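Zellwood rewatch log, Wednesday
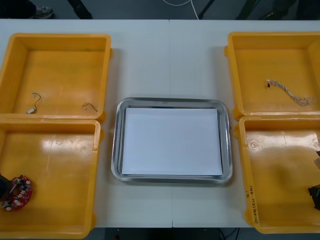

Got through 2 episodes of Zellwood last night for the recap page and the subtitle timing is still off. The Bramden file starts six seconds late, so the whole hospital argument plays over the wrong faces (the mother-in-law gets all the son's lines, kind of hilarious). Shifted everything back and it held until the first ad break – then it drifted again.

Dandel rip is cleaner. 1,350 lines, only 86 need fixing, mostly names. Anyone picking this up, please keep "Auntie" as is, we argued about that one enough!

Recap draft is half done. I still don't buy the Rangel wedding twist. Next: ep 6, the letter scene, check who reads it first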